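Gedora curved desk: cable notch at the front edge, what is it for?

Forum > Office furniture > Desks and cable management

14 posts, November 2019

nferrand_desk
I am fitting out a work room and have settled on a desk with a wavy outline, light wood finish, visible grain. The Gedora fitting sheet shows two openings. One is an oval cutout near the far edge, which I understand. The other is a semicircular notch in the near edge, where the user's stomach would be. Is this a mistake in the drawing? I can't see why anyone would route a cable towards themselves.
Nadège Ferrand

Fitham_Owner
Not a mistake. The notch takes a charging lead from a socket strip under the top. The oval takes the mains leads for the monitor and lamp. If you bring everything through the oval, a phone lead has to cross the full depth of the desk and it ends up under your papers.

plankside
Disagree. The notch is there so the same top can be turned round and used from either side. I had two of these from Fitham in the last office, one each way round, and we only ever used the oval. The notch collected crumbs.

Fitham_Owner
It can't collect crumbs, it's a hole open to the floor.

plankside
It can if you fit the brush insert, which I did.

mbarbier
Both uses are possible. I specify these tops for small offices and would separate three questions.

Position. The notch suits anything that is picked up and put down during the day: phone, handset, headset. The oval suits anything that stays put. People get into trouble when they mix the two, as the static leads then get dragged along with the moving one.

Lead type. A straight lead through a front notch will slide off when unplugged. A coiled one pulls itself back towards the edge and doesn't hang as low over your knees. The drawback is weight. A heavy coil will walk a light phone across a smooth top. 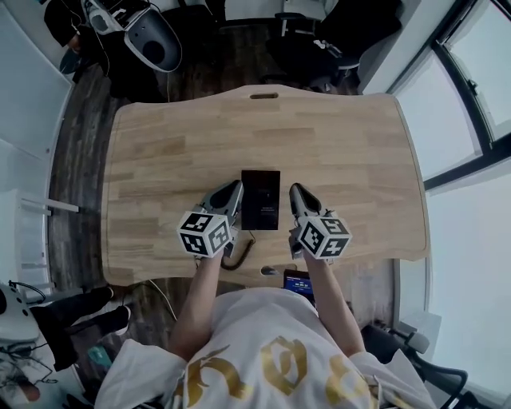

Clearance. Measure from the underside of the top to the highest point of the chair arms before fixing anything below. If the socket strip is mounted directly behind the notch, armrests will hit the plug. I set the strip 50 mm to one side and let the lead come across underneath.

As to reversing the top, yes, it can be done, but check the leg fixings first. On the older version the inserts are only drilled for one orientation.
Maëlys Barbier

nferrand_desk
Thank you, that is clearer. The chairs are black, with curved armrests, and they don't adjust. What do you use to hold the strip up?

mbarbier
A steel tray from Le Goff, screwed, with short screws. Check the thickness of the top before you buy them. Adhesive pads fail on oiled wood.

plankside
Adhesive pads are fine if you degrease first. Mine stayed up for 3 years.

mbarbier
On oiled wood or lacquered?

plankside
Lacquered.

mbarbier
Then we agree.

tallow_and_twine
A related point about curved outlines. You can't run a straight tray along the near edge without it showing at the inward parts of the curve. I cut a 1000 mm tray in half and fitted the two pieces at a slight angle to each other. It isn't pretty but you would have to be on the floor to see it.

Fitham_Owner
Or use a net. A net follows any edge.

tallow_and_twine
A net sags, and you can't get a plug out of one with a single hand.

nferrand_desk
What about leads for things that aren't over either opening? I have a lamp that has to go on the left, and the socket for it is on the wall at that side. Its lead is thin and white. At present I would let it go straight over the side and down to the floor.

Fitham_Owner
I would let it. A thin lead against a white wall hardly shows. Clip it to the leg so that a foot doesn't catch it.

mbarbier
I wouldn't. Over the side is the one route where a passing person takes the lamp with them. Bring it back to the oval and use a 2000 mm extension if it doesn't reach. On a dark wooden floor a white lead shows up plainly in any case.

Fitham_Owner
It depends who walks past. Hers is against a wall.

nferrand_desk
There is a gap between the desk and the wall, wide enough for a shelf unit. So people do walk past, at least to reach the shelf.

mbarbier
Then the oval.

plankside
One last thing on finish. If the desk is going near a large window, move everything about for the first few months. Pale wood changes colour and you will get the outline of whatever sat there. I used Galutent oil on mine in October and the patch from the old monitor foot is still visible.

tallow_and_twine
Did you sand before oiling?

plankside
No.

tallow_and_twine
Sand it, then oil it again. Oil on its own won't take the patch out.

nferrand_desk
I have ordered the top with both openings and a steel tray. The brush insert I will leave off for now.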